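Pletlow Dance Challenge - venue walk-through, regional weekend
Checked by: Solange Delorme
Copy to: Ľubomír Kuruc (stage), Gremico (sound and lights)
Stage load-in 6:30 a.m., doors 7:15, first solo 8:00

Studio directors asked to see this after February so it's going up on the site as is. OK = fine. FIX = before doors. WATCH = keep an eye on it all day.

STAGE

1. Marley floor, seams taped - FIX
Centre seam lifting downstage, long enough to catch a pointe shoe. Retape full length, not just the bad bit. Use the matte tape please, the shiny stuff is slippery in jazz shoes.

2. Sprung floor underneath - OK
Walked it heel to toe, jumped on it. One squeak upstage left. Squeak only, no give.

3. Stage edge marked - FIX
White tape along the front is worn off in the middle. Minis can't see it under the blue wash. Redo with glow tape.

4. Wings clear - WATCH
Stage left good. Stage right is narrow once props start lining up. Two props max waiting at a time, rest stay in the dock. Ľubomír has the list.

5. Prop dock - OK
Anything over 35 kg needs two adults to move it and brakes on the casters. Pondell Dance Centre's staircase is the big one, they have been told. No brakes, no stage.

6. Backstage crossover - FIX
Too dark. Blue light at the far end is out. Cable ramp missing by the fly rail. Kids run through here in half a costume so it has to be done before warm-up.

7. Curtain and legs - OK
Flame tags on all of them and in date. Second leg stage left drags a little, pin it up.

SOUND AND LIGHTS (Gremico)

8. Speaker stands strapped - OK
Sandbags on. Good job.

9. Side booms - WATCH
Bottom lamp is at shin height and hot. Cages are on but teachers need to tell thier dancers anyway. Exits into the wings go upstage of the boom.

10. Music desk, power - FIX
Two power bars plugged into each other. No. Run a second line from the wall.

11. Stop-music signal - OK
Tested. Any judge raises the paddle, desk cuts the track. Took a couple of tries to get the desk looking up.

LOBBY AND HALLS

12. Capacity - OK
House is 500 and that includes parents standing at the back. Door staff have the clicker. When it's full it's full, even if your kid is next.

13. Exits and signs - OK
All lit. Panic bars all work. East door sticks, give it a shoulder. Reported to the venue, they said they'd plane it.

14. Carpet, panels and loose items on the floor - WATCH
Go over the carpet for lifted edges. Panels get a push by hand, no wobble allowed. Nothing left along the bottom of them, no boxes, bags or coolers. Same goes for vendors. Recheck at lunch and again before awards, stuff creeps back.

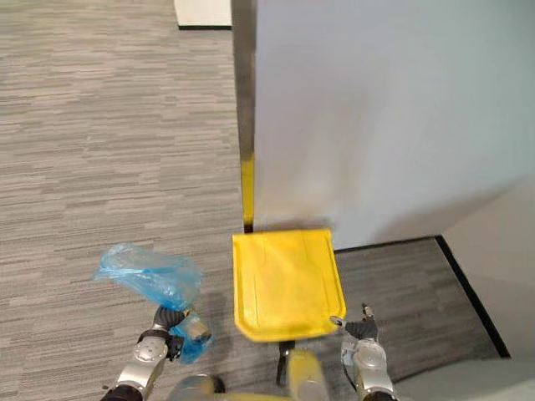 15. Vendor row - FIX
Dambrauskienė Dancewear has the rack out past the tape line. Move back so a wheelchair gets by with room to spare. Extension cord to be taped down flat its whole length.

16. Photo booth corner - OK
Backdrop stand weighted. Lineup goes along the wall, not across the washroom door.

DRESSING ROOMS

17. Room assignment posted - FIX
Old list still up on one door. Take it down, put up the new one.

18. Hairspray and irons - WATCH
Irons off when you leave the room. No hairspray near the mirrors with bulbs. Glitter spray outside only, it gets on the marley and then somebody goes down.

19. Door monitors - OK
One at each hallway end, dancers and wristbanded teachers only past that point. No phones or cameras up in the rooms, no exceptions, includes dance moms and dads.

20. Warm-up room - FIX
Portable barres - tighten the feet on the long one. Mirror on wheels has to be turned to the wall when nobody's using it, brakes on.

FIRST AID

21. Kit and ice - FIX
Kit complete. Ice not here yet, coming with the judges' lunch which is too late. Send a runner.

22. Attendant - OK
On site from warm-up to last award. Sits house left beside the aisle. Radio on channel 2.

23. Incident forms - OK
On the registration desk. Fill one in even for a rolled ankle, and get the teacher to sign it.

STILL OPEN AT 7:05
Items 1, 6, 10 and 21. Doors hold until 1 and 6 are signed off by Ľubomír. Item 10 by the first solo. Ice whenver it gets here, tell me on the radio.

S.D.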